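Hand-held gripper demonstrations: gallery
Ekomus teaching notes, Deststead site
Posted 6 Dec 2024 by Thư Chu

The gallery covers the hand-held side of our demonstration work. The operator carries a gripper in each hand and performs the task directly, with no arm in the loop. Pose is recovered from the marker cubes on the grippers and resampled to the arm's control rate afterwards. Remote-control sessions are kept on a separate page.

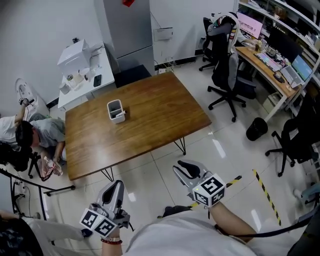
1. Both grippers forward, jaws open
The marker cubes sit close to the wrist on the left unit and below the jaws on the right. The table ahead carries a white divided pen holder with a small white tube leaning out of it. The green indicator is lit on the right gripper, and its cable runs off to the lower right.

Task definition
The task is called tube-and-holder. The operator takes the tube out of the holder, passes it from one gripper to the other over the table, and returns it to a different compartment. An episode starts with both grippers open and clear of the table edge, and ends when they are back in that posture. The task was chosen for the handover, where most of our earlier policies failed. A single-handed version exists from June, but it is no longer used for training.

Set size
The current set holds 1511 episodes. Of these, 300 were recorded with the holder turned to an arbitrary angle and the remainder with it square to the table. Both groups use the same start posture. Replay on the arms is done at 80 per cent of demonstrated speed, as full speed exceeds the wrist joint limits on the handover.

Marker handling
Each cube has a printed pattern on several faces so that at least one face stays readable through a normal wrist rotation. Tracking drops out most often when the operator rolls both wrists inward at the handover. Short gaps are interpolated. An episode with a long gap is rejected outright, even if the task itself was completed. We tried repairing long gaps from the gripper's inertial data and the results were poor — the drift at the fingertip was greater than the width of the tube.

Cubes are checked for play before each session. A loose cube produces a constant offset that does not show up in the tracking score, so it has to be found by hand. Grip the body of the unit, apply light pressure to one corner of the cube and watch for movement at the mount. If there is any, tighten and recalibrate.

Jaw opening
Opening is logged as a fraction of full travel. The fingers are compliant, so the logged value when holding the tube depends on how hard the operator squeezes. Thaddäus Nägeli normalised this across operators by having each one close on the same gauge block at the start of a session. The correction is stored in the episode header and applied at load time. Raw values are left as they were.

Operator technique
Move at a steady pace and avoid pausing above the holder. Pauses are learned as readily as motion, and an early policy trained at Brunner hovered over the compartments until it timed out. Approach the tube from the side it leans toward. Keep the cable outside the right forearm and leave enough slack for full reach across the table.

If a grasp misses, open, back off a short distance and try again within the same episode. Recoveries are labelled and kept. The present set has 68 of them, and we would like more.

Known issues
Glossy flooring can produce reflections of the cube faces at low gripper positions. The detector now discards any marker placed below the floor plane.

Left and right streams are timestamped separately. Sets exported before the June firmware need the offset file from the Verkadbridge folder — newer exports have it built in.

Corrections to the episode labels go to Thư Chu. Include the episode number and the side affected.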